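Review: Hostomura presentation clicker

Last updated: February

I run short workshops on speaking at work, mostly for people who have to present to their own teams. My old clicker died in the middle of a session, so I bought the Hostomura and have used it for 3 months.

It has two buttons, forward and back, and a switch on the side. The buttons are far enough apart that I haven't gone the wrong way yet. Nervous presenters tend to squeeze whatever they're holding, and the cheaper Rostami I used to lend out would skip slides when they did. The Hostomura needs a proper press.

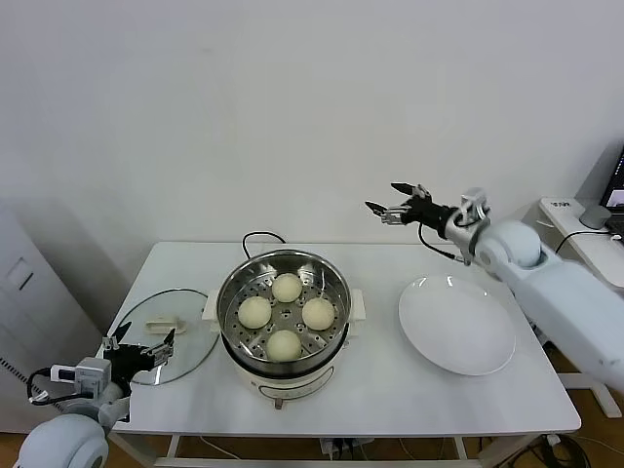 Four steamed buns in the steamer, glass lid to the left.

The timer is less useful. You can set it to buzz when there are 2 minutes left, but the buzz is weak and I missed it twice while talking. For a 60-minute session I still put my phone on the lectern.

Range was fine in every room I tried, including a theatre with 700 seats. The pouch is too tight and the colour (grey) is easy to lose in a bag.

I'd buy it again for the buttons. If you mainly want a timer, look at something else.

14 shares | 3 comments

Related
Lapel mic review: Barkirero
Handling questions you can't answer
Esuren lectern light: is it worth it?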